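**Sunday update from the Jerness kitchen build**

The dish robot has both arms on, and we've moved it out of the shop and over to a real sink.
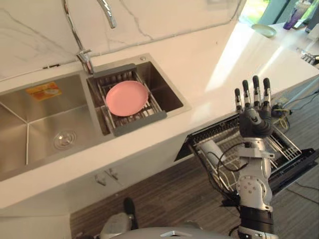
Latrice Whitlock thinks we should have stayed with the simple two-finger grippers for another month, and she told me so twice before I'd finished my coffee. Her view is that a hand with that many joints is a hand with that many things to fix, and that plates don't care how pretty your fingers are. She may be right! But I've wanted to try the black hands ever since Vivek Rana brought them in, and I got my way on this one.

So, where are we? The job is to take a plate off the rack over the small basin and set it in the dishwasher drawer. A person does that while talking on the phone. For us it's 33 lines in Vivek's notebook, most of them about the wrist (the bracket is new, the old one flexed), and a couple about how far the arm has to stay from the faucet. That spout is tall and right where you'd like to swing through. The pink plate is our practice plate because it shows up nicely against the gray rack and the steel. I have a green one ready too, for when we start mixing colors.

Cables are still my least favorite part. They hang off the forearm in a big loose loop, and I keep meaning to sleeve them properly. Solange Fagundes has offered to sew something with a zipper so we can get back in there without cutting ties every time. Yes please.

The parts bill stands at $2,562, and $1,567 of that went on the right arm alone. Santosh Mathur keeps the spreadsheet and would like everyone at the Bostham workshop to know that "misc screws" isn't a category anymore. Receipts go in the blue folder.

Next up is the left arm, which for now mostly keeps out of the way. Eliécer Apaza is rewriting its part of the code so the two sides can share a plate - one holding the drawer steady, the other doing the loading. He's calling that version Koten, after I vetoed his first three names.

If you want to come by, we'll be at it again next Sunday from 2 in the afternoon. Bring a plate you don't love. We could also use a spare power strip and somebody with small hands, since the elbow cover has a bolt I just can't reach.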